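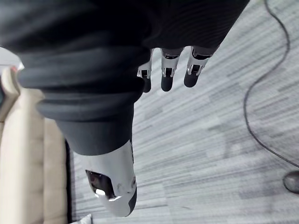 Zarnell Club Hand and Sleeve Set

For school clubs and student teams, with our notes from using it

Equipment library, Bridstead Robotics Club
Page last changed February 10, 2020

The Zarnell set is the one most student teams ask to borrow first, mainly on looks. We have had it on the shelf since August and lent it to 4 teams. Please read the whole page before you book it. The maker's leaflet promises a lot and we don't agree with all of it.

What it is

A hand with jointed fingers for the end of a robot arm, plus a black fabric cover for the arm itself. The finger joints are silver-white and the tips are black and padded. The cover is a fine ribbed knit, and it bunches up into thick rounded bands if you don't pull it straight.

What the maker says, and what we found

"Ready in minutes." It took our fastest team most of a club evening. The screws at the finger joints are small and the leaflet shows them from the wrong side.

"Handles everyday objects." It depends on the object. A tennis ball, fine. A full water bottle, sometimes. A sheet of card lying flat on the floor, never in our hands, and the Tudano challenge has a flat card in round two. Teams entering that should think hard before they build a whole plan on this hand.

"Protects the arm from dust and knocks." Dust, perhaps. We can't see how a layer of knitted fabric helps with knocks. The cover also hides the arm's joints, so you notice a loose bolt later than you would on a bare arm. Two teams took it off for testing and put it back on for judging day, which seems to us a fair measure of its use.

"No programming needed." There is a demo that opens and closes the fingers. After that, you are programming.

In the box

Hand, with fitting ring
Fabric cover
Cable, black, thin
Spare fingertips, pack of 3
Leaflet (we have added our own sheet with the screw drawing corrected)

Using it

Start with the arm well above the floor and bring it down slowly. The fingertips are padded but the joints behind them are not.

Keep the cable to one side and check it before each run. It is long, and it likes to end up under the hand.

Carpet is all right for practice. The Sotiropoulos Cup is run on hard matting, though, and grip tests done on carpet told us very little about how things went there. Borrow a square of matting as well.

Do not wash the cover. We asked the maker whether it could be washed and are still waiting for an answer.

Borrowing

Loan period: 4 weeks, one renewal if there is no queue
Deposit: £200, returned when the set comes back complete
Who can borrow: any school or college team with an adult lead

Would we buy it again? Probably not at full price. The plain two-finger gripper on the next page is ugly – and it picks up the card. If your project is about how a hand moves, or you want to teach joints and linkages, this set earns its place. For scoring points, try the other one first.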